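Gimon Wedding Captions – read me first

Gimon is a set of 2,332 captions written for wedding and engagement photographs, supplied by two studios, Ustier and Postetti. It is meant for people testing gallery search. We would not use it for much else.

What is in it
One text file per studio, one caption per line. Ustier wrote theirs for couples to read. Postetti wrote theirs for an album designer, and it shows. The two do not mix well, whatever the Bravo release notes claimed.

Known problems
231 captions call the day "perfect" and say little more. We left them in. The label "candid" is the studio's own word and should be doubted, particularly for first looks. "Golden hour" was applied to several galleries shot at 2 in the afternoon.

Checking
A second reader went through 200 captions and disagreed with the mood labels often enough that we no longer quote a score. Venue labels held up better – though "barn" covers anything with a beam in it.

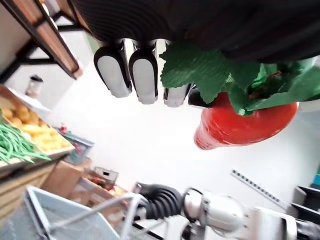
Last changed: August, with the Postetti file re-sorted

Terms
Free for study and teaching. Ask the studios before printing any caption in full. Couples' names were taken out by hand, so expect a few misses and please report them. Claims that a search tool "understands weddings" on the strength of this set should be treated with suspicion, ours included.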